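Subject: Re: [cell-upkeep] Finger offset on the Vister gripper

Hello all,

Cristian Llanos wrote:

> After we changed the finger pads, the left finger closes first and pushes small items to the side. Did anybody correct this without taking the wrist apart?

Yes, we had the same on our laundry cell in May. First I loosened the 2 screws under the Trestatach plate, then closed the gripper by hand command and looked from the wrist camera. The tips must meet on one vertical line. Please check this with an object between the fingers also, not only empty. 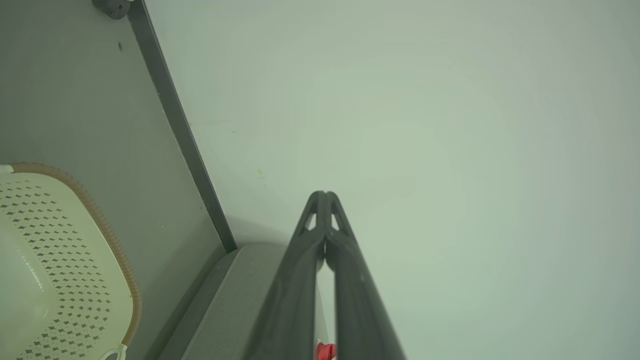

Tips nearly touching, red item low between the fingers.

Then tighten the screws a little at a time, left and right in turn. After this I write the new zero into the controller. Our open value was 970 before and I left it the same. Open the fingers wide and compare the height of both tips. If one is higher, the plate is still turned and you must start again. I do it beside the sofa, with the basket kept at the left, because the arm also works in this position.
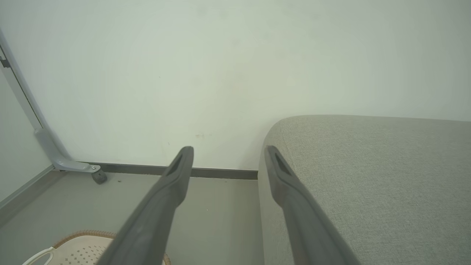

Tobiloba Akpan adds that the zero should be checked again after 7 hours of running, as the new pads on the Effiong cell settled and the fingers needed a second correction.

Cristian, which version of the plate do you have? The older one has no slot for turning.

Regards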